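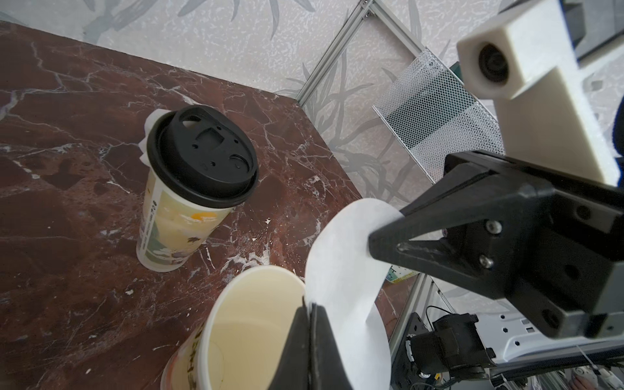

A to-go cup on the marble tabletop, with the leafy wallpaper behind it.

Kulteo Coffee Walks: your questions

I get a lot of the same emails, so I put my answers in one place. If yours isn't in here, write to me and I'll add it (eventually!).

What is a coffee walk?

We meet, we get coffee, we walk around Gondal for a couple of hours and stop at places where I like the coffee. I talk too much on the way. You'll hear a bit about the old market, a bit about who roasts what, and a fair amount about my opinions on oat milk.

How much does it cost?

It's 49 per person, and that covers all your drinks plus something from the bakery on Eltusitz Street. Lunch is on you if you want to stick around afterward, and most people do.

How many people come along?

I cap it at 9. I tried bigger groups in my first April and it was a mess, with half of us still standing in line while the other half had finished. If you've got a bigger crowd, ask me for a private walk and we'll split it in two. Roy Mottram leads the second group and he knows the north side far better than I do.

Do I have to drink that much coffee?

No! We make 6 stops and you can skip whichever ones you like. Tea is fine everywhere, decaf is fine almost everywhere (the guy at the third stop will sigh, ignore him), and you can always ask for a small one. I usually go half-size after the second stop myself or I'm no good to anyone by evening.

Can I bring my own cup?

Please do. Anything with a lid that fits in one hand works great. Tall travel mugs can be a pain because they don't fit under some of the older machines, and then the barista has to pour it over from something else and you lose all the foam. Forgot yours? You'll get a paper one.

Is it okay for kids?

Sure, if they're happy walking. There's hot chocolate at nearly every stop. Strollers are harder, mostly on account of the steps down to the river, but there's a ramp if you tell me ahead of time and I'll change the route.

What about dogs?

Love them, but two of the cafes won't let them in. You'd have to wait outside and I'd bring your drink out to you. Up to you!

What if it rains?

We go anyway. Bring a jacket. If there's a real storm I'll send a text in the morning and you can pick another day or get your money back.

How do I book?

Through Iltix, using the link at the top of the site. Please don't send me money directly, I lose track of it. If Iltix gives you an error on the last page, try it without the discount code and email me, and I'll refund the difference by hand.

Do you sell gift cards?

Yes, also through Iltix. They're good for a year, and if one has run out by a week or two just ask me nicely.

How far do we walk?

One lady wore a step counter and got 2,985 between the first stop and the river, so that's your first half. The second half is shorter but uphill. Wear normal shoes.

Who are you, anyway?

I'm Tariq Bajwa. I worked behind the counter for years, got tired of the early mornings, and started doing this. I still get up early, so I'm not sure what I gained.

Last updated 2019-11-03. Prices stay the same through the winter, and the new spring route goes up on the booking page in April.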